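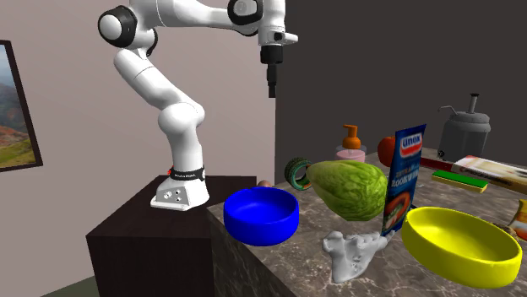
Lavusus Kitchen Bench, club license

The Kitchen Bench is a simulated arm-and-counter setup sold to school robotics clubs that can't afford a real arm, or can't find a room to bolt one down in. You get one white arm with a gripper, one marble-look counter, and a library of household objects to scatter on it: bowls, groceries, a sponge, a pump bottle. Students write the code that picks things up and puts them somewhere else.

We stock it, so we'll be fair to it. The maker's page says a beginner team can have the arm sorting groceries in an afternoon. Our Cabanatuan club had 12 students and took most of June. Getting the gripper over a bowl was quick. Getting it to close on the rim without shoving the bowl across the counter was the rest of the month.

What's in the license
15 seats, one school, one year
Counter scene with random object placement
Task scripts: pick, place, stack, clear the counter
2 practice rounds in the Zoltholm league format
Teacher notes (thin – expect to write your own)

What you need
A desktop with a decent graphics card. School laptops will open it, but slowly. Students should already be able to write a loop and a function. The box says no coding needed, and that holds up for the demo and very little else.

Where we'd be careful
A score in simulation is a score in simulation. Soft and odd-shaped things are the weak spot, and a grip that holds a head of lettuce on screen may do nothing useful on a real one. The Zoltholm rounds are judged on screen only, so this won't hurt a team there, but don't promise parents more than that.

The Florkum add-on pack costs extra and is mostly more groceries. Skip it the first year.

Price: 400 per school, renewals the same. No refunds once the seats are activated – ask for the trial first.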